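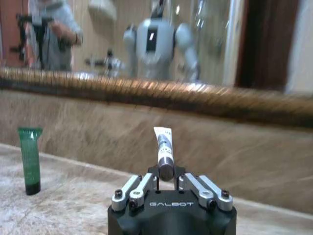

Ticket 9192 - Villalobos archive, search returns no hearing transcripts
Opened by: Visitación Sarmiento
Status: Resolved
Date: June 7, 2021

Reported problem
Searching "land commission" in the public archive gives news stories only. The transcripts from the February hearings on the Itow evictions don't come up at all, even by exact title. They open fine from a direct link. Reporters at two papers have asked for them this week, so this one matters!

Tried first
Cleared the search cache. No change.
Logged in as admin and searched again. Same result, so permissions are fine.
Checked one witness statement by hand. Text layer is there and it copies out cleanly.

Reply from Pomel support
Thanks for such a clear report! Could you send the index log for the transcripts folder? My guess is the language tag.

Update, Visitación
Log attached. 19 files, 19 skipped, all with "unknown lang". You called it!

Reply from Pomel support
Great, that's it. The Dumus importer wrote the language as a full word and the indexer wants the two-letter code. Change it in the folder settings, save, then run a rebuild on that folder only - a full rebuild would tie up the site for hours.

Update, Visitación
Done, and wow, what a difference. All the hearings show up now, testimony on the police militia included, and the witness names are searchable too. The deputy minister's statement is the first hit.

One leftover: dates sort oldest first in the results. I'll open a separate ticket for that.

Closed by reporter.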